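Student Project Report
Module: Publishing and the Reader
Author: Shahla Amini
Submitted: Wednesday, July 10, 2024

Describing the Sea Mystery: How Cover Copy Prepares a Reader

1. Purpose of the project

This report examines the short descriptions printed on the back covers of adventure novels set at sea or on the coast. The project asked how much of a plot such copy gives away, and whether readers feel that the book they finished was the one they had been promised. The work was carried out during the summer term under the department's guidelines for independent study.

2. Material

Six novels were chosen from the lists of two small publishers, Kondoline and Hutchins. All six are stand-alone stories of under 400 pages, and each has a missing person, vessel or object at its centre. The longest description runs to 192 words. The shortest, for the Hutchins title Skasta, is a single paragraph which names the island, the lighthouse keeper's daughter and the sunken ferry, and then stops.

Thirty readers took part. They were members of the two reading groups that meet at Bavcombe library, and each agreed to read one novel. Before starting, readers were given the cover copy alone and asked to write down what they expected to happen. A second form was completed on finishing the book.

3. Findings

The clearest result concerned setting. Where the copy gave a named place and a particular kind of work - salvage, pilotage, net mending - readers wrote longer and more confident predictions. Copy that relied on general words such as "secrets" and "danger" produced short answers, several of which could have been applied to any of the six books.

Character mattered less than had been expected. Most descriptions introduce the main figure by occupation and a past disappointment, and readers tended to pass over the disappointment when making their predictions. In Skasta, where the heroine's failed pilot's examination is not mentioned until the fourth chapter, readers reported greater interest in it than did readers of the two Kondoline titles that announce a similar failure on the cover.

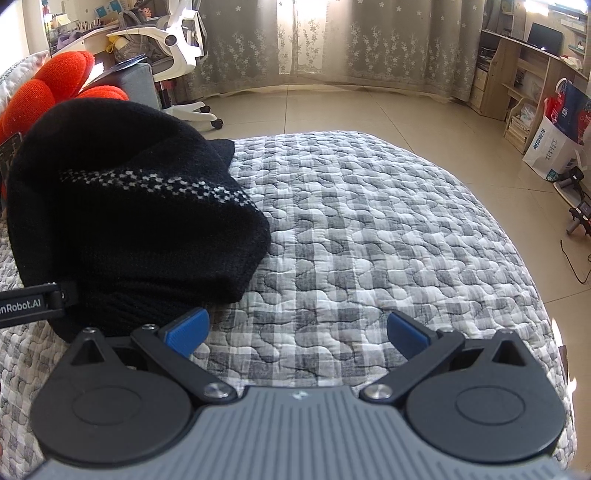 Did knowing part of the plot in advance spoil the ending for readers?

For most of them it did not, although those who had been told of a death in the cover copy said that the opening chapters felt slow.

4. Limits of the study

The sample was small and drawn from one town. Reading groups are used to discussing books and may give cover copy closer attention than a person choosing a novel in a shop. It was also not possible to give every reader the same edition - one Kondoline title had been reissued in June with a revised description, and the earlier wording was used throughout.

5. Recommendations for further work

A later project might compare the copy for a first novel with that for its sequel, where the writer must serve both new and returning readers. It would also be useful to interview those who write the descriptions. A request was sent to Hutchins in June, and a reply had not been received when this report was submitted.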